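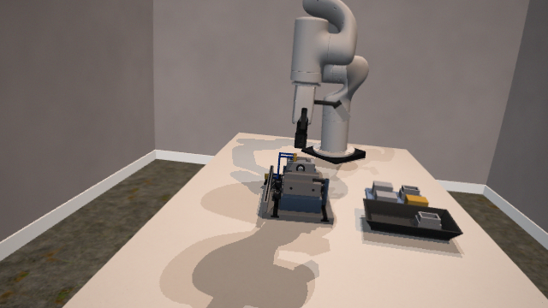 Wandier 옛 돌다리 이야기 모음

Tarnstead와 Liklow 일대의 오래된 돌다리를 한 기록에 하나씩 담은 데이터 모음입니다. 다리의 크기와 모양, 건넌 사람들의 이야기, 난간에 새겨진 글씨, 이름의 유래까지 한데 넣었습니다. 돌다리 하나에 이렇게 많은 사연이 붙어 있을 줄은 정리를 시작하기 전에는 몰랐어요! 읽다 보면 꼭 가 보고 싶은 다리가 하나쯤 생기실 겁니다.

현재 버전: 3
기록 수: 587
실측값이 있는 기록: 315
파일 형식: CSV(UTF-8), 이야기 본문은 별도 텍스트 파일
언어: 한국어 번역문과 영어 원문

어떤 다리가 들어 있나

걸어서 건널 수 있는 돌다리가 중심입니다. 아치가 하나뿐인 작은 짐말 다리, 판석을 걸쳐 놓은 개울 다리, 교회 묘지로 들어가는 좁은 다리, 저택 정원에 장식으로 세운 다리가 모두 들어갑니다. 찻길로 넓힌 다리도 옛 아치가 밑에 남아 있으면 넣었습니다. 위에서는 평범한 도로로 보이는데 강가로 내려가면 손으로 다듬은 돌이 그대로 드러나는 경우가 있거든요. 개인적으로 제일 좋아하는 부류입니다.

철교와 콘크리트 다리는 뺐습니다. 사라진 다리는 교각이나 받침돌이 한쪽이라도 남아 있을 때만 기록으로 인정합니다. 징검다리는 버전을 올릴 때마다 넣을지 말지 고민하는데, 이번에도 일단 빠졌습니다.

열 구성

표는 열 6개로 되어 있습니다.

id: 기록 번호. 버전이 바뀌어도 같은 다리는 같은 번호를 씁니다.
name: 다리 이름. 별명이 있으면 세로줄 기호로 구분해 뒤에 붙입니다.
place: 가장 가까운 마을이나 교구 이름.
size: 길이와 폭, 미터 단위. 실측값이 없으면 비어 있습니다.
period: 지어진 시기. 세기 단위로 적고, 다시 쌓은 적이 있으면 그 시기도 함께 적습니다.
story: 이야기 텍스트 파일의 이름.

size 열에서 폭은 난간 안쪽을 잰 값입니다. 짐말 다리는 난간이 아주 낮거나 아예 없는데, 난간이 없는 다리는 상판 돌의 가장자리부터 가장자리까지 쟀습니다. 옛 책에 피트로 나온 값은 미터로 바꾸지 않고 이야기 파일에 원문 그대로 두었습니다. 옛 저자마다 재는 기준이 달라서 표에 섞으면 비교가 어려워집니다.

이야기 파일 읽는 법

첫 줄은 출처이고 그다음부터 본문입니다. 출처는 교구 기록, 여행기, 지역 신문, 구술로 나누었습니다. 같은 다리에 서로 어긋나는 이야기가 있으면 둘 다 실었습니다. Liklow 아래쪽 개울의 한 다리는 양치기가 혼자 쌓았다는 이야기와, 두 마을이 다툰 끝에 절반씩 쌓았다는 이야기가 나란히 전해집니다. 아치 가운데에서 돌 색이 조금 달라지는 걸 보면 저는 두 번째 이야기에 마음이 가지만, 표에는 어느 쪽도 사실로 적지 않았습니다.

"세상에서 가장 좁은 다리" 같은 자랑도 꽤 나옵니다. 이런 문장은 지우지 않고 앞에 [주장] 표시를 달았어요. 표시가 붙은 문장만 뽑아 읽어도 무척 재미있습니다. 마을마다 가장 낮다, 가장 오래됐다, 가장 많이 휘었다며 내세우는 것이 다르고, 같은 자랑을 하는 마을이 바로 옆 골짜기에 또 있습니다.

수집과 정리

처음 목록은 Bhat 서고에 있는 답사 공책에서 옮겼습니다. 공책에는 다리 이름과 짧은 메모만 있어서, 지역 지도와 교구 기록을 대조하며 위치를 하나씩 확인했습니다. 실측은 물이 얕은 6월에 주로 했고, 물가로 내려가기 힘든 곳은 다리 위에서만 쟀습니다. 이름이 같은 다리가 많아서 중복 확인에 시간이 가장 많이 들었습니다. '수도사의 다리'라는 이름은 정말 끝도 없이 나옵니다.

번역은 사람이 했습니다. 지명은 로마자 그대로 두고, 다리 이름은 뜻이 분명할 때만 한국어로 옮겼습니다.

알아 두실 점

기록은 Tarnstead 쪽이 훨씬 촘촘합니다. 답사 공책이 그쪽에서 시작했기 때문이고, 다리의 실제 분포와는 다를 수 있습니다. period 열은 문헌을 따른 값이 대부분이라 건축 연대 연구의 근거로 쓰기에는 약합니다. 구술 이야기는 들려주신 분의 이름을 빼고 실었습니다.

사유지 안에 있는 다리도 들어 있습니다. 표에 있다고 해서 누구나 들어갈 수 있는 곳은 아니니, 찾아가기 전에 출입 가능 여부를 확인해 주세요. 좌표는 넣지 않았습니다.

이렇게 써 보세요

걷기 여행 경로를 짤 때, 지역 전설을 비교할 때, 지리 수업에서 다리 모양과 물길을 함께 살필 때 잘 맞습니다. period로 정렬한 뒤 size를 같이 보면 짐말이 다니던 폭에서 마차가 다니던 폭으로 넘어가는 흐름이 보이는데, 처음 이 표를 만들어 보고 한참을 들여다봤습니다.

버전 3에서 바뀐 것

중복 기록을 합치고 빈 period 값을 교구 기록으로 보충했습니다. 이야기 파일의 줄바꿈을 통일했고, 잘못 붙은 [주장] 표시도 고쳤습니다. 예전 버전에서 별명이 다른 다리에 붙어 있던 오류도 바로잡았으니 버전 2를 쓰시던 분은 name 열을 새로 받아 주세요.

이용 조건과 제보

출처를 "Wandier 옛 돌다리 이야기 모음, 버전 3"으로 밝히시면 자유롭게 쓰고 고치고 나눌 수 있습니다. 틀린 곳을 찾으셨다면 기록 번호와 근거를 적어 저장소의 제보 게시판에 남겨 주세요. 목록에 없는 다리 소식은 언제나 대환영입니다! 이름을 모르는 다리라면 가까운 마을 이름과 개울 이름만 적어 주셔도 됩니다.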